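Luta sorting recordings: frequently asked questions
Last updated Nov 9, 2022

What is Luta?
Luta is the set of recordings we make at Gruker for teaching a two-armed robot to tidy small objects. A person guides the arms through a job, and the movements are stored together with what the head camera sees. Zonetti uses the recordings to train its models. We do the collecting only.

How many recordings are there?
The August release has 654. More are waiting to be checked and will go into the next one.

What counts as one recording?
One full run at a task, from the moment the operator takes control until both arms are back at rest. A run that is abandoned halfway is kept in a separate folder and marked as incomplete.

How long is a run?
The limit is 60 seconds for brick sorting. If time runs out with a brick still on the table, the run is marked as incomplete.

Do operators follow a script?
No. They are told the goal and which bricks to start with, and they choose the order themselves. We did try a fixed order early on, but the trained model then struggled whenever the bricks were laid out differently.

Which arm should pick up a brick?
Whichever is nearer. Passing a brick from one gripper to the other is allowed, but please tag the run as a handover so that it can be filtered.

What happens if a brick is dropped?
Carry on. Pick it up again if it is still on the table. If it has gone on the floor, end the run and write a note. Dropped bricks that are recovered are useful to us - the model needs to see how a mistake is put right.

How often is the layout changed?
After every 4 runs. Move the loose bricks and turn them. The bins stay where they are unless the task sheet says otherwise.

Can I use different bricks?
Only from the box supplied by Keogh. Other sets vary slightly in size and colour, and we would like to keep that for a later round.

Who checks the recordings?
A second operator watches each one at normal speed. They look for missing frames, wrong labels and grippers that close on nothing. Nine runs were taken out of the August release for wrong labels, and these have been corrected.

How is the brick task labelled?
Each run gets one plain sentence, such as "put the loose bricks into the bins of the same colour". Please don't write left, right or middle in the label. The bins may change places in later rounds, and the colour is what the model has to go by.

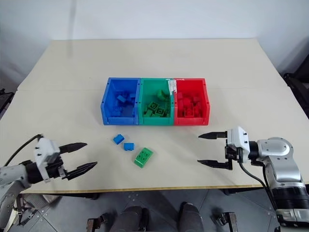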